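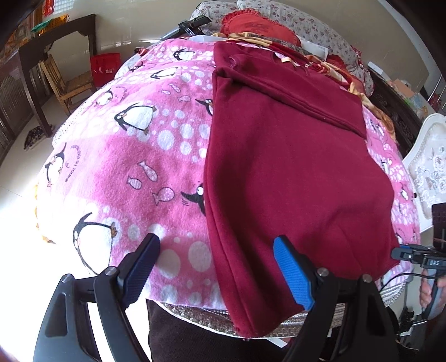
How I record folding demos in a real bedroom

I've been collecting clothes-handling examples with a hand-held gripper since October, and people keep writing to ask how I go about it. So here goes -- my whole routine, from charging the batteries to throwing out the bad takes. It's written for anybody who has the gripper already and is wondering why the policy they trained on their first batch is so bad at sleeves. (Mine was terrible at sleeves!)

What you need

A gripper with soft finger pads, a fully charged battery, a card with plenty of room on it, and one piece of clothing. Just one. I used to bring a whole laundry load and swap every few takes, and then I could never work out which garment was giving me trouble. These days I stay with a single item until I've got 19 clean takes, and then I move on.

Fleece is a good one to start with. It's thick, it holds a fold pretty well, and the pads get a decent bite on it. Thin T-shirts are much harder, so save those for your second week.

Before you record

Wipe the pads and open and close the fingers a few times. If one side lags, check the pivots now. I lost an entire evening to one loose screw and I'm still a little sore about it.

Then do your mapping pass. Walk slowly around the bed with the gripper pointed at it, high and then low, and finish where you started. Leave the room the way people live in it! Patterned blankets, pillows, chairs, stuff on the shelves -- all of that gives the tracker something to hold on to, and it gives your model a better idea of what homes look like. My early set, the one I called Fladitz, was shot on a plain gray sheet, and it drifted so much that I kept only a handful of takes.

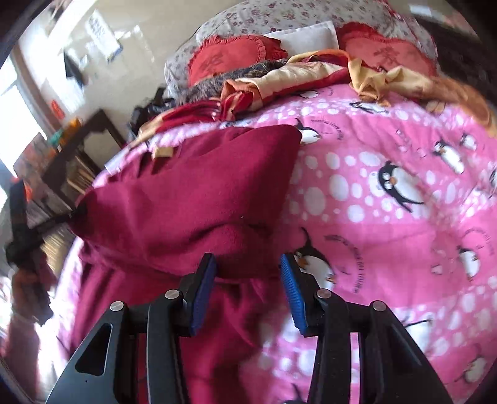 by the Driltov Notes author
February 14, 2025

Setting up the start pose

Every take needs a start, and the starts need to be different from each other. I use three kinds: laid flat, folded over once, and dropped in a heap. For the heap, pick the thing up by any old part, hold it at chest height and let go. Don't fix it afterward! The urge to tug a cuff out where you can see it is strong, and if you give in, your model will learn that cuffs are always easy to find.

Turn the garment between takes too, so the label doesn't end up in the same spot every time.

Recording a take

1. Hold still over the garment for two seconds with the fingers open.
2. Go down slowly and close on an edge or a fold. Take a small pinch, and keep the pads off the blanket if you can.
3. Lift, pause, move, set down, open.
4. Back away to where you began and hold still again before you stop recording.

Keep your free hand out of it. If you miss a grab, go back and try again in the same take -- those second tries are worth having, and I tag them "retry" in my sheet.

Sorting it all out

I name takes by garment, start pose and number, and I do it the same night. My current set is called Henare. It stands at 596 takes recorded and 329 kept, and I'd like to get to 3000 before I train anything big. What goes in the trash: tracking jumps, takes where I pinched the bedding along with the sleeve, and anything where I rushed the set-down.

The Bravness scripts I use for trimming are on the downloads page, along with a blank copy of my sheet. Next time I'll go through pillowcases, which have been giving me a lot of grief at the corners.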